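Murnness Working Papers > Home Interiors > Pattern and Mood > Section 4

4. What people told us about busy walls

I'll admit I went into this part of the study expecting everyone to hate large prints. I grew up with plain cream walls and I still paint mine that way, so the answers surprised me (and cost me a bet with my own sister). We mailed 506 questionnaires to households in Skemow and Skolley and got 400 back in usable shape, a far better return than we had in the pilot!

Of those 400, 238 said they would live happily with a leaf or grass print on more than one wall of the same room. The gray ones did especially well. People kept writing "calm" in the margins, even people who had ticked "too much" for the same print in green. My guess is that color does most of the annoying and the drawing itself gets blamed for it, but our form wasn't built to pull those two apart, and I wish it had been.

Scale was messier. Renters in Skolley liked small sprigs, while owners in Skemow went big, and I can't tell you whether that's taste or ceiling height. The Kang scale, which we used for scoring "restfulness," doesn't ask about room size at all. Figure 3 has the kind of print I mean by large: gray grass and leaves on pale gray-white, carried over the back and both side walls, with a veined reddish-brown marble top for contrast. 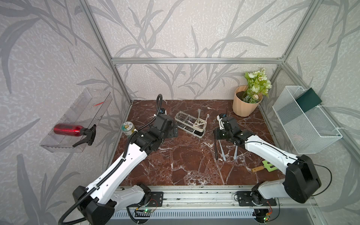 Figure 3. Large gray leaf print on three walls.

4.1 Borders and trim

Almost everyone skipped the border question, so I'm keeping this short. The few who answered wanted trim in a plain color, and one person wrote a full page about picture rails that I've put in the appendix.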